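Bedding and Linens > Fitting and Care
Thread: Fitted sheet creases and a duvet that won't sit flat

ssatti_11
Posted 2023-08-11

Stripping and remaking the spare bed. The fitted sheet is an Ornwood, sage green, and it keeps a raised patch near the center however I pull it. The cream-white duvet bulges toward one side. Mattress depth is within what the sheet packet allows. Is this a sizing problem or a drying problem?

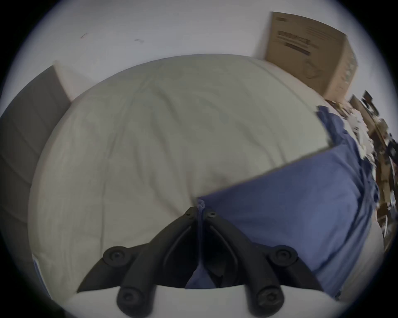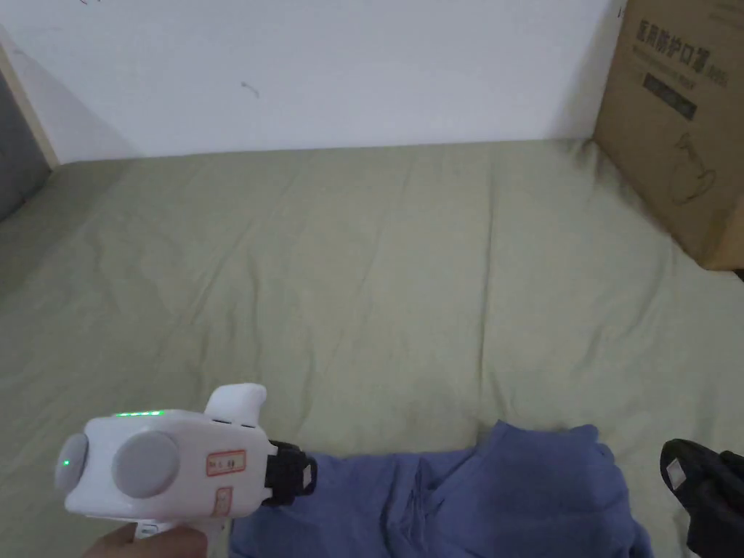

I have washed the sheet 4 times since November, always line dried and folded straight off the line. No ironing. I would like to fix the sheet before I deal with the duvet.

— Samina Satti

bodeck1535
Drying. Cotton folded with creases in it will hold them until it gets wet again. Take it off the line slightly damp and put it straight on the mattress. Body weight does the rest overnight.

kettle_row
Disagree with putting it on damp. That moisture goes into the mattress. Iron the middle panel only and leave the elastic alone.

bodeck1535
Slightly damp, with a window open and the duvet off. I have done it for years with no marks on the mattress.

plainweave
Neither of you asked about the elastic. If the corners don't reach under the mattress, the sheet rides up and the slack collects in the middle. Lift each corner and check. Also get the box off the bed before you judge anything — weight on one side drags the fabric.

ssatti_11
Checked. Two corners were only just under. The box is on the floor now. Reseated all the corners, and the patch is lower but still there.

plainweave
Then the sheet is a size too wide. The Amurar ones run narrower if you want to compare.

kettle_row
Or iron it.

bodeck1535
For the duvet: hold it by two corners, shake it lengthwise, then lay it from the foot end up. If the filling has moved inside the cover, no amount of smoothing from the top will shift it. Mine is a Kolář and needs this after every wash.

ssatti_11
Will try the duvet tonight. The sheet gets one more wash, and I'll iron the middle panel. I am not putting it on damp.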